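Wrist cam segmentation keeps finding "objects" on bare floor

kobzar_fan
Posted 4:16 PM
Okay, I'm losing my mind a little. I've got our grasp planner running off the wrist camera, and the mask stage proposes a pick on pretty much every vein in the floor. Gray stone, rusty streaks, little white flecks everywhere – it loves all of it.
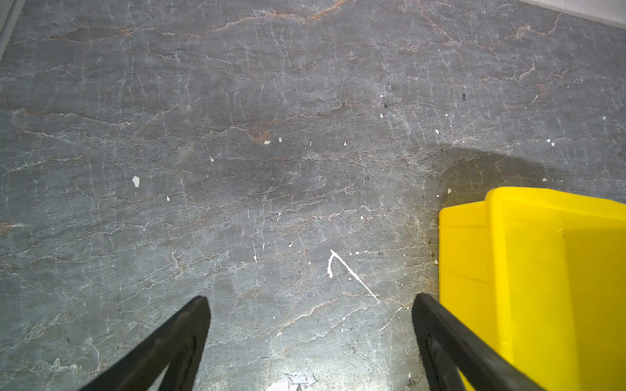 I tried raising the minimum area, which kills most of the junk but also loses my smallest parts (8 mm washers). Depth is useless that close in. Anybody got a trick?

shepburn
Mask out your fingers first. They're fixed in the wrist view, so one static mask does it.

kobzar_fan
Already doing that, it's the floor that gets me.

nam-gil
Require the same blob in 3 views from different heights before you plan anything. Worked for me.

shepburn
Disagree. A vein is painted on the world, it'll be there in all 3. You want parallax, so shift sideways.

nam-gil
Fair, I do shift sideways too. Should've said.

tyra_i
Or sweep the floor lol

kobzar_fan
Sweeping won't fix the veins, Tyra! Trying the sideways thing tonight.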